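Work and Automation, Handout 4
The packing bench at Redska
February 9, 2021

Read this before the session, and bring the job sheet you filled in last time. If you lost it, you are in good company.

1. What the plan said

Redska packs small parts for Dolletti. The bench employed two people per shift, and management's plan was to put in a two-armed cell and "free them for higher-value tasks." The tasks were not listed. The plan ran to 82 pages, 70 of which were about the arms.

2. What the job became

The old job was packing. The new one is called cell attendant, and it consists of fetching, clearing, resetting and waiting. Attendants logged 126 stops in February of the first year. Most were short, and all of them needed a human being to walk over.

Look at the layout from the attendant's side. Both arms share one pole in the middle of the table, with the round grey platform and the blue tray on the tabletop. Stendby, who supplied the simulation, drew in a tool chest, a wall cabinet and a first aid box - but no chair.

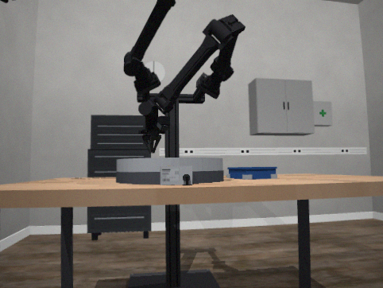 3. Who knows what

Packers used to know by feel when a batch was bad. Attendants hear about it from Owen, the scheduling software, some 2 hours later. Pay stayed the same, as did the break times. Training was a slide deck, plus whatever the last shift remembered to pass on.

For discussion:
Which parts of the old job would you have asked to keep?
Who should be allowed to stop the cell, and who gets asked why?
Rewrite "higher-value tasks" as a job posting. One page, with the pay on it.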